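Surier open day: is the robot demo worth booking for a beginner?

Asked Tuesday, June 16, 2020

I've been offered a place at the Surier open day in July, in the Fothergill building. The listing says "pick and place in simulation, 15 minutes per group" and nothing else. I was hoping to see an arm move. Is it all on a screen? And do I need to have used Plumia before?

Answer 1

I went to the last one. You don't need Plumia, they have it running when you walk in. The simulated part is on a big screen and the arm works at a table with a blue bowl on it. When my group got there the gripper was open just short of the bowl, with a black and white stick lying in it, a pen or something like one. 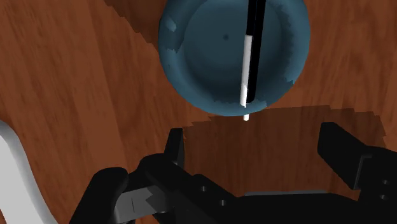

What to expect on the day

Groups are 4 people, so everyone gets a turn at the controls. Ask for the slow speed - the normal one is hard to follow. The real arm is in the next room and you can watch it through the glass, but visitors don't drive it. Parking was full by ten when I went.

Answer 2

Real arm was switched off when I was there. Ring first.

Answer 3

Not quite what you asked, but Brikico do a longer session with a proper talk before it. It costs 29 pounds and Surier is free. I'd do Surier first and see if you like it. Bring the booking email on paper, the desk wouldn't take it on my phone.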